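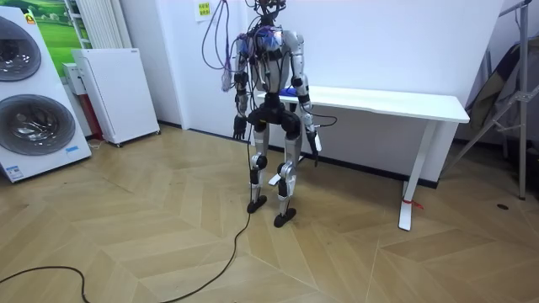
The Clumwood robot, arms down, wires and all.

Home | Clubs | Ask a Question | Puzzles

Can a robot do the chores?

The robot club at Nurngate says it is teaching a robot to wipe a table. It has 21 members, and they have been at it since November. I went along to find out if it was true, because people say all sorts of things about robots.

First, what does "teaching" mean? A robot doesn't listen like you do in class. A person moves its arm through the job, and a computer saves every movement. Then they do it again. The club has saved 770 goes so far. That is a lot of wiping for one table!
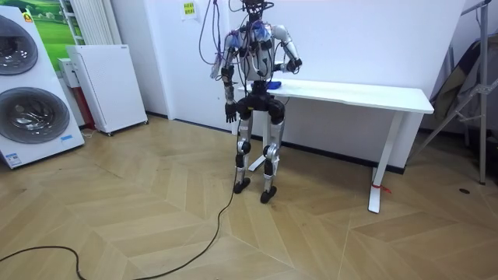 Wiping sounds easy, but try it slowly and see how much you do without thinking. You find the cloth, you pinch it, you press hard enough but not too hard. A robot has to be taught each bit. With one black hand just over the edge of the table and a small blue thing lying on top, it has the hard part still to come. Getting a hand near something is not the same as picking it up.

Sutrisno Entili runs the club. He told me the robot got it right 81 times in its last big test. I asked how many times it got it wrong. He said they were "still adding those up". Hmm.

So when someone tells you a robot can do a job, ask these 3 things. Did it do it by itself? Did it work more than once? What happens if you move the cloth?

I asked the last one at Nurngate. They are going to try it next term, and I will believe it when I see it.

14 comments | 32 shares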